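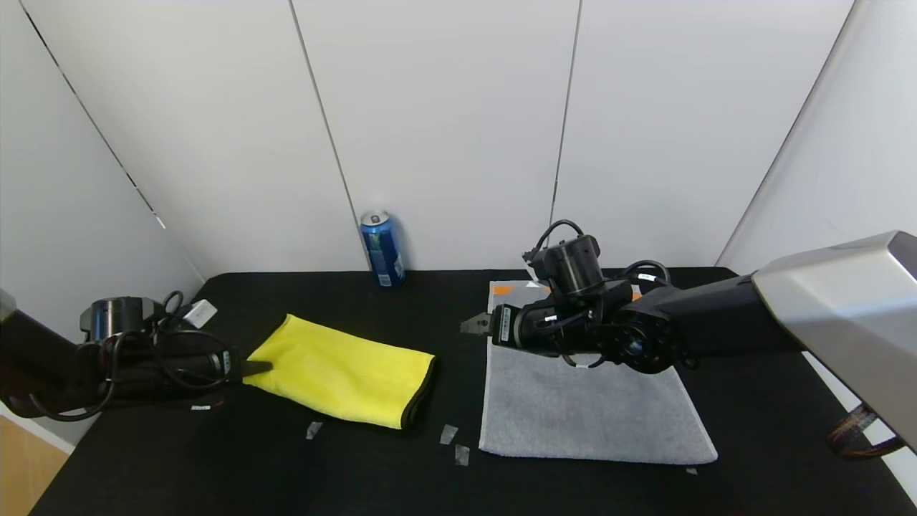 Trying Out the Ruvix Towel Kit

Those of you who stopped by the spring open house will remember Afia Quartey asking whether any of the two-armed kits on the market could be trusted with a pile of ordinary laundry, and I promised her I would look into it. Well, it took me longer than I meant it to (most things do), but we have now had the Ruvix kit from Hisine on the bench for 17 days, and I have enough notes to share.

First, what you get for your money. The kit costs $2,435 as a subscriber price and comes with the two arms' worth of gripper fingers, a pair of small wrist cameras, the mounting brackets, and a license for the cloth-handling software. You supply the arms and the table. Libor Charvát did our installation and had everything bolted on and talking in one afternoon, though he would like me to mention that the printed manual skips the cable routing entirely. Ask Hisine for the separate sheet. They sent ours the same day, and very nicely too.

We tried it on microfiber cloths and on terry towels, and I have to say the terry was where I grew fond of it. The software likes to take hold of a corner or an edge, and the fingers come together gently enough that I stopped wincing after the first morning. Thin cloths are fussier. When one lies perfectly flat on the table, you may want to turn the approach height down by 2 millimeters in the settings — the default is on the cautious side.
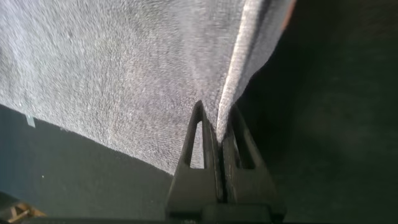
Both fingers closed on a fold of the gray terry towel, seen from the wrist.

I do like those triangular openings in the fingers. Anselmo Brito, who has spent far more time with grippers than I have, prefers a solid finger for heavy cotton, and he and I have agreed to go on disagreeing. The wrist view is a real pleasure, by the way, and you can leave it up on a second screen while you work.

My one grumble is the fan on the control box. At 70 percent speed it is fine, but above that you will be raising your voice. Hisine says a quieter one is coming in February, and kit owners can swap theirs for the cost of postage.

If you would like a turn with it, write to Jozefína Bartoš at the front desk and she will find you a morning. Bring your own towels if you can, the older and floppier the better!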